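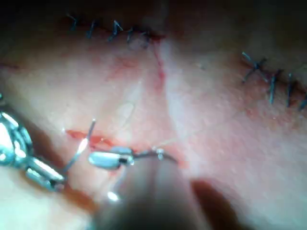

Wrist view, suturing task: third incision open, needle in the driver.

Pivico software group, minutes
April 17, 2018, Carkdale, small meeting room

Minutes of the last meeting accepted, after the word "robust" was struck from item two.

1. Needle tracking. The tracker still confuses bright highlights on the grasper wrist with the needle. It does so with great confidence. Gundov team to mask the instruments using joint angles before the needle fit runs. Agreed to stop calling the present behavior "occasional" - the log has 174 cases.

2. Thread. The segmenter loses thin thread where it fades against the tissue, then finds it again in the old stitches. Proposal to ignore closed incisions once the planner marks them done. Carried, with one objection that the planner marks things done rather freely.

3. Planner. Jelínek branch merged. Replanning now takes 490 ms, down from a figure the meeting preferred not to minute. 11 tests fail, 3 of them on purpose.

4. Wrist camera exposure. Discussed at length. Fixed exposure for now, auto exposure to be looked at again in May, as it was to be looked at again last May.

5. Log viewer. Time slider runs backward on the new build. Two people had gotten used to it. To be fixed anyway.

Any other business: the shared drive is full. Everyone denied owning the large folder.

Next meeting: same room, if the heating is off by then.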